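The Color of a Shoelace

By Ariel Dagdag

In my grandmother's house in Irnberg, string was never thrown away. It came from bakery boxes and parcels, and it went into one drawer beside the stove. When you needed a piece you pulled, and the whole drawer came with it. I was already an adult when I understood that keeping a thing and being able to find it are two separate skills.

I thought of this drawer in January, when I moved to Zellirden with 2 suitcases and a bag of cord from my years of sewing. The bag had everything in it: laces, drawstrings from old hoods, kitchen twine. For one evening I tried to sort it by length. It was a mistake. To measure a string you must first free it, and after an hour I had freed 5.
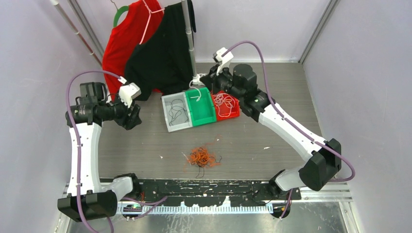
Color is much kinder. The eye finds it before the hand begins to work, and you can pull a black thread from an orange pile without knowing how long it is. Small open bins are best for this, one beside the other, with no lids. A lid is one more thing to lift, and on a tired day you will leave the string on top of it.

Mixed pieces are the difficult part. Where does a white and red cord belong? My rule is that the stronger color wins, so it goes with the red. My neighbor keeps a fourth box for such cases, and this box is now bigger than the other three together.

I have the same habit with clothes. T-shirts I hang, each on a bright hanger, and I choose the hanger so it does not match the shirt. Red on green is easy to see, even early in the morning with one lamp.

The sorting still takes me most of a Sunday. I sit down with coffee, start with black, and leave the orange for last.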